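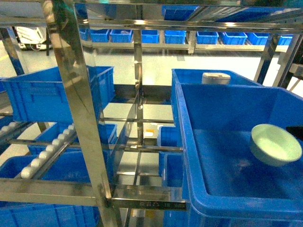 When does the revised water meter reading schedule take effect for plot holders? From the first reading after this meeting, with the old quarterly sheet withdrawn on the same day.

Condham Allotments > Meetings > Minutes

Search minutes Enter keyword Go

Minutes of the site meeting, May 9, 2026

Chair: Vesna Karagiannis

1. Previous minutes
Agreed without amendment.

2. Water supply
2.1 The main meter recorded 527 cubic metres for the period. Sub-meter totals fall short of this by 7 cubic metres. The difference is within the tolerance set last year and no charge will be raised.
2.2 Sub-meters will be read monthly. Readings are to be entered to the whole cubic metre, black digits only.
2.3 The stopcock on the Drovamero boundary is stiff. Dimitriou to quote for replacement. The quote is to state whether the supply must be shut off to the lower rows.

3. Pressure
3.1 Pressure at the top standpipe remains low when more than two taps are open. A 5 mm restrictor on the lower branch was proposed. Deferred until the stopcock is replaced.

4. Butts and hoses
4.1 Unattended hoses remain prohibited. The wording of rule 5 is to be changed from "sprinklers" to "sprinklers and unattended hoses".
4.2 Pronisis has offered butts at a reduced price on orders of 100 or more. Demand does not justify an order. Declined.

5. Any other business
Padlock code for the pump house to change at the end of May.

Meeting closed.

Comments (3)

rowsixteen
Item 2.2, who reads the ones under the slabs? Mine needs two people to lift.

Marrowfat
Top standpipe was hopeless again this evening. Could 3.1 not be done first?

V. Karagiannis
Slabbed meters will be read by the site team. 3.1 stays deferred, the stopcock has to be done before the branch can be isolated.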